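Restaurant Openings and Closures: Reading a Local Dining Market
Unit 4 handout, Lallden School of Hospitality 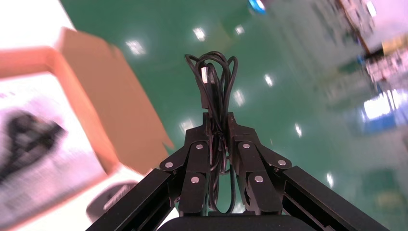 1. Purpose of the unit

Students will learn to record the opening and closing of food businesses in a defined area and to draw modest conclusions from the record. The study area is the town of Pernberg, including the Grirkstead market quarter.

2. Terms

An opening is counted from the first day of regular service to the public. Previews and invitation-only evenings are excluded. A closure is counted when service has ended and the operator has confirmed it, or when the premises have been relet. A move within the study area is entered as a relocation – it is neither an opening nor a closure.

3. Worked case

Hodžić, a grill and bakery, opened in Grirkstead in June with 8 tables. The lease covers 570 square feet, and the monthly rent is $2,000. On a typical day the counter serves 300 customers, most of them buying bread to take home. Table service brings in less revenue but occupies more staff hours.

Consider how the business would be affected by the loss of the counter trade. Students should separate fixed costs from those that change with the number of customers.

4. Sources

Acceptable sources include license notices, lease announcements and direct statements from operators. Customer reviews may suggest that a restaurant has closed, but they do not confirm it. Seasonal breaks are a frequent cause of error, particularly among smaller kitchens.

5. Assignment

Prepare a register of openings, closures and relocations for one street in Pernberg. Give the source for each entry and mark any that remain unconfirmed. Attach a one-page commentary on the types of cuisine represented – do not rank the restaurants or review the food.

Registers are due on 16th November. Late work requires written approval from the unit office.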